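Akum opens its doors in October, and I couldn't be more pleased

Hello from all of us at Akum! I'm Cristóbal Cáceres, and after 26 months of drawing, redrawing and arguing over paint, I get to say it: our new rehearsal rooms on Sibiya Street open to the public this October.

There are four rooms, a small kitchen and a hall that seats 106 (we tried it with every chair out, and yes, you can still reach the loo). Choirs, bands and dance groups can book by the hour from nine in the morning until ten at night. The first 100 groups to sign up get their opening session free.

We had help, of course. Wunder did the lighting, and Skoltix sorted out the booking system, so you can finally reserve a room without ringing me during my tea. A huge thank you as well to the 1,180 people who chipped in to our appeal. Your names are going up in the entrance, spelled correctly I hope!

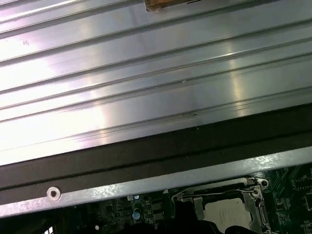

Ribbed metal, bright where the light catches it.

Come and have a look round before you book. I'll be there most afternoons with the kettle on. Press visits are welcome too, just ask for Cristóbal at the front desk.

ENDS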